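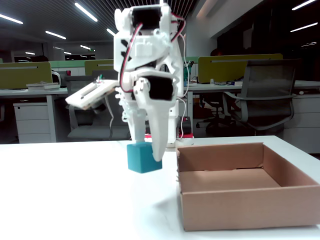
4. Submitting a Written Comment on a Bill

Gelska accepts comments on any bill that has been assigned to a hearing. Comments filed here become part of the public record.

4.1 Before you start

You need a verified account (Section 2) and the bill number as printed on the hearing notice. Amended bills keep their number but get a new version letter, so check both.

4.2 Filing the comment

1. Sign in and open Hearings > Open for Comment.
2. Enter the bill number without spaces or prefix. For Bill 2147, type 2147.
3. Select the version. The latest one is selected by default.
4. Choose Support, Oppose or Neutral. The choice can't be changed after filing.
5. Paste or type your text. The limit is 3000 characters, spaces included. Text over the limit is not saved.
6. If you quote the bill, give the section and line — page numbers differ between the web and print versions.
7. Select Preview, then File.

CAUTION: Your name and town are published with the comment. Street address, phone and e-mail are not. Do not put them in the text field. 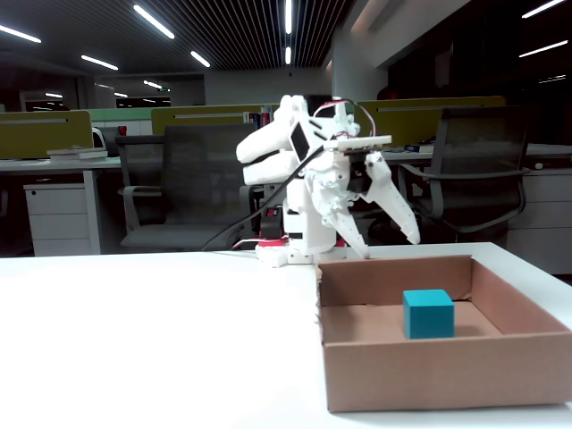 Halldóra Fogh asks on the Pellberg user list whether a comment filed against version A still counts once version B is posted. It does. The comment stays attached to version A and is marked "prior version" in the hearing packet. To comment on version B, file again from step 2.

4.3 Filing for a group

1. Open Account > Represent and select the group.
2. Attach Form 949, signed by 2 officers. PDF only.
3. Wait for the status to change from Pending to Cleared before filing. Groups cleared before January 4, 2018 must attach the form again.

NOTE: A group comment does not replace comments by its members. Both are listed.
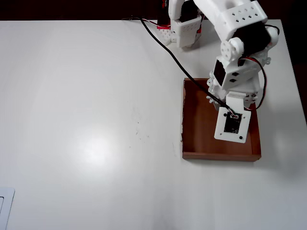
4. File as in 4.2. The group name appears first, followed by the name of the person filing.

4.4 Withdrawing a comment

Open My Filings, select the comment and choose Withdraw. Withdrawal closes when the hearing is called to order. The text is removed from the packet, but the entry line stays — it shows the date of filing and the word "withdrawn."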